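Workshop notebook, January 2, 2019

Back on the Driseo after the break. It is down for the hill climb in May and there is more left than I had on the list.

Radiator first. The core was re-soldered before Christmas and I filled it this morning with the bottom hose blanked off. Left it 3 hours. One weep at the lower left corner of the header tank, same place as last year. Marked it with chalk and drained it again. It needs to go back to the bench before the bonnet goes on.

Magneto is off and stripped. Points were pitted, cleaned them with a fine stone and set the gap by the old card. Spark is good on the spare coil and weak on the original, so the spare stays in for now. Do not throw the original out, the end plates are better than the ones on the spare.

Rear wheels: the nearside has two spokes that move by hand. The offside is sound. I would like both rebuilt together but Ferkis are quoting into the spring for wooden wheels, so the nearside goes alone and we look at the other after the event.

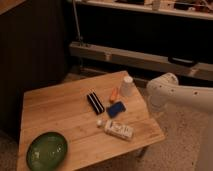 Went through the race papers again in the afternoon. The entry list has the car down under Diken, the course report has it under Fang, and the bore given in the two does not match. Measured the front cylinder twice and it agrees with the Diken figure. The Fang entry may be a second car with the same body. If so the photograph of the start that we have been copying for the seat brackets could be the wrong one. Holding off on the brackets until that is settled.

Oil: drained up to 5 litres from the sump, dark but no metal in it. The feed pipe to the rear bearing was half blocked with old gasket - cleared with wire and blown through.

Ordered 200 rivets for the undertray and 100 copper washers, mixed sizes. The washers in the tin marked "new" are not new.

To do next:
Header tank corner
Nearside wheel out and crated
Check chain tension with the axle loaded, the last reading was taken on stands
Find the brass cap for the fuel tank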